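# Cluttered-table grasping with two arms – gallery

Natalia Barrera, Gosselin manipulation group
December 12, 2021

This page goes with our note on grasp selection from mixed camera views. The question was narrow: when a policy is trained on demonstrations from two arms sharing one table, how much does it gain from a wrist view on top of the fixed view? We recorded 1106 teleoperated demonstrations on the Gotdale bench and kept 760 after review. The rest were dropped for dropped packets, late starts or an operator touching the table.

Every demonstration has the same form. The operator picks one small item from the clutter and puts it in the container. Items are laid out by hand with no fixed pattern, and anything already in the container stays there until the end of the session. Toys make up most of the set – they are cheap, they vary in shape, and they survive being squeezed. 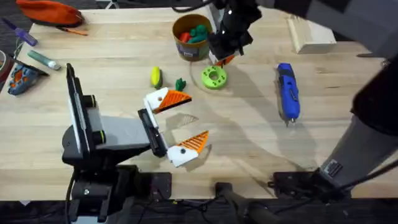

Training used the Flendden code base with no changes to the network apart from the number of image inputs. We trained one policy on the fixed view alone and one on both views, with the same seed, batch size and number of steps. Each was then run for 400 trials on layouts that don't appear in the training data. A trial was scored as a success if the item was in the container when the time limit ran out. A second grasp on the same item was allowed; a change of item was not.

The two-view policy did better on small items and on items lying close to a neighbour. On large items with clear space on all sides we found no difference worth reporting. Most failures of the fixed-view policy were short approaches, where the fingers closed before reaching the item. This fits what operators told us during recording: depth near the tabletop is hard to judge from the fixed camera, more so when the forearm throws a shadow over the target.

The wrist view has its own weak point. The fingers and linkage take up a large part of it, and the background changes quickly as the arm turns. We tried masking the lower half of the image and lost accuracy, so the published results use the full image. Our guess is that the policy reads finger opening from the pads, but we haven't tested that on its own. 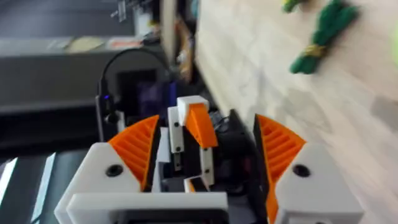

*Wrist view: ribbed orange fingertip pads and central linkage, with the tabletop out of focus behind.*

Scoring sheets and layout drawings are in the Sandano archive under the project folder. The dropped demonstrations are stored separately and will be added in January, labelled by reason for removal.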